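Las palancas de debajo

Ya están repartidas las sillas nuevas en la segunda planta y, con ellas, ha llegado la temporada de gente que se hunde de golpe en mitad de una llamada. Son 40, modelo Bruneo, compradas a Sitness para sustituir a las que teníamos desde la mudanza, aquellas que rodaban solas hacia la ventana y que algunos, por lo visto, echan de menos.

El manual tiene 17 páginas y se entregó un ejemplar por mesa. A estas alturas hay manuales calzando monitores en las dos alas del edificio, así que resumimos lo que conviene saber. Los mandos van debajo del asiento, son negros sobre negro y no se ven si uno no se agacha. Nadie se agacha. Se busca a tientas, se tira de lo primero que aparece y se espera lo mejor.
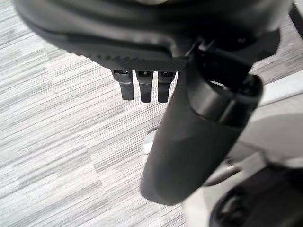 Para quien prefiera un método, proponemos uno. Siéntese, apoye los dos pies en el suelo y mueva una sola palanca cada vez, despacio, hasta saber qué hace. Si el respaldo se le viene encima, suéltela y pruebe otra. La altura está bien cuando las rodillas quedan más o menos en ángulo recto y los codos llegan a la mesa sin encoger los hombros. Si le cuelgan los pies, hay reposapiés en el almacén, detrás de las cajas de archivadores que íbamos a tirar en marzo.

Un ruego para los que comparten puesto: dejen la silla como quieran, pero no la dejen bloqueada a media inclinación. El compañero que entra a las siete y media no viene preparado para tumbarse.

Las antiguas se las lleva Brouwer a su nave de Osbridge. Faltan dos por recoger. Sabemos que están en la sala de reuniones pequeña, tapadas con un abrigo, y agradeceríamos que su protector o protectora las sacara al pasillo sin obligarnos a mandar otro correo.

Las averías, a la extensión 282, indicando planta y mesa. Que la silla «tiene algo contra mí» ya nos consta en varios avisos y no ayuda mucho al técnico. Si cruje, díganos cuándo cruje. Si baja sola, compruebe antes que no lleva la bufanda enganchada en una palanca, que ya ha pasado.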